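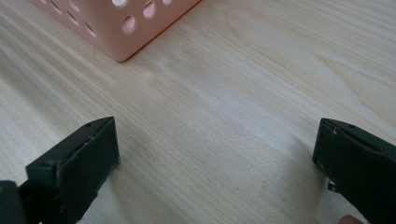
Workshop tips: slipping jaws, snagged cables and one pinched finger

We have been doing cloth work with the hand-held grippers for a good while now, in and out of a basket, hour after hour, so that the arms can learn it from us later. Most of what I know about keeping the grippers happy I learned on the day they were least happy, so let me tell you about that first and get to the tips as I go along.

It was recording number 1063, and we had been dropping cloths all morning. Pick up, lift, and halfway to the basket the thing would slither out of the left jaws and land in a heap. I blamed the cloth (it was a slippery one, in my defense), then I blamed myself, and then I started squeezing harder and harder to make up for it. That was silly of me. When the jaws finally did let go, my fingertip was in where it had no business being, and the handle side closed on it. Nothing worse than a blood blister, but it smarted for days!

Check the pads before anything else. Rub a clean thumb across the face of each one with the gripper unplugged. You're feeling for a slick patch, and on ours there was a lovely shiny one, all fabric fluff and hand cream pressed flat. A cloth barely damp with dish soap takes it off, then another with plain water, then leave the pads alone until they are fully dry. Please don't use cooking oil sprays or furniture polish anywhere near the table on a recording day. I have met people who do.

While you have it unplugged, look at the screws on top of the fingers and see whether either finger wiggles. If it does, snug the screw down gently. Onni Pitkänen, who set up our bench, stripped one on our oldest Hereck by leaning on it, and we waited 16 days for the part, so go easy and stop when it stops.

If the jaws still slip after a wash, the pads have had it. I change mine every 96 hours of use and write it on a strip of tape stuck inside the drawer, where I will see it.
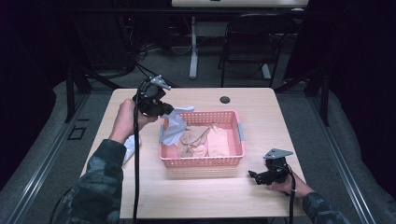

Cables deserve a tip all to themselves, and they were the second half of our bad day. Once I had the pads clean I reached across for a cloth at the far side, the slack ran out, and the plug came halfway out of its socket. The gripper went dead with its jaws shut and the recording was ruined. So now I do a slow stretch before I start, both hands out to the farthest spot I mean to reach, and I watch what the cables do. They should hang down over the front edge of the table the whole time, the way they do with one gripper up over the basket and the other held low beside it. Don't let a loop settle on the tabletop, where it will catch a basket handle sooner or later and bring the washing along with it.

Lift cloth higher than you think you need to. A long one will drape over the rim as it goes in, and if the tail snags in the holes on the side of the basket, you'll pull the basket toward you instead of filling it. Stop, open the jaws, put the gripper down and free the cloth by hand.

About that finger of mine. Keep your fingertips on the grip and behind the moving part, even when the hand gets tired and starts creeping forward. Mine creeps after 4 or 5 cloths. I set both grippers down then and shake my hands out, and if the sleeves have slid down over my wrists I push them back up before I start again.

Last job of the day: unplug, wipe the pads, leave the jaws open, and coil the cables loosely. A tight coil kinks near the plug, and that kink is where our next fault was waiting for us in September.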